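Skunham Workshop Teaches Robots to Tidy Up

SKUNHAM, Saturday, May 15, 2021 – The small firm Lerkari has started to record household cleaning in ordinary homes. People do the work with hand-held grippers, and a robot arm shall later learn from the recordings.

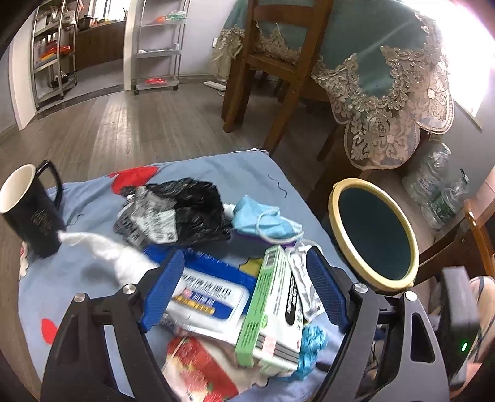 Sorting first, then the bin

The first task is a mixed pile on a bed, with a face mask, wet wipes and a plastic bag among the things. In the second, waste goes into a round bin.

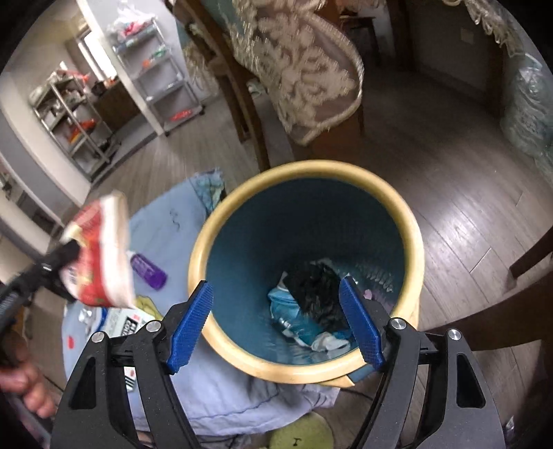

Kristýna Dvořáček, who leads the project, wants 96 recordings of each task before summer. So far the team has 22. "Soft packages are the most difficult," she said. The next home visit is planned in two weeks.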